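Re: [neighbors] Moving the clocks forward, again

Albane Leblanc wrote:
> Can we please settle the stairwell light timer? It goes off after
> 70 seconds and I live on 4. With groceries I am in the dark by
> the second landing.

Albane,

I timed it too. I make the 3rd floor if I take nothing up with me and don't say hello to anyone. The dial goes up to 2 minutes, and I vote we use them all. Tanguy will object on grounds of electricity, as he did to the doorbell.
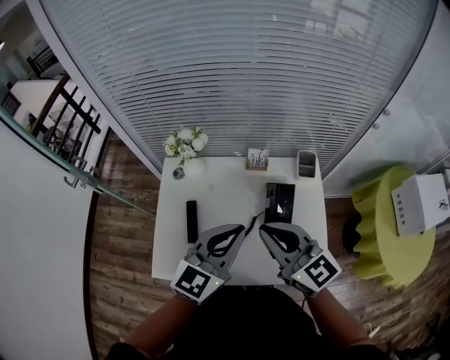
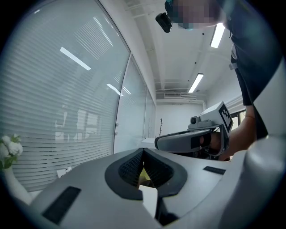
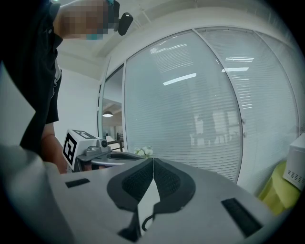

Wallska, March

The timer is a Zotent, and the man at Ikmont says the cover comes off with a coin. He also says not to do it with the power on, in the tone of someone who has met our building before. The breaker is the one labeled "misc," next to the other one labeled "misc."

If I hear no complaints by the end of the month I'll go down and turn the dial. If I hear complaints I'll read them on the stairs, quickly.

Nadège Poulain
3rd floor, left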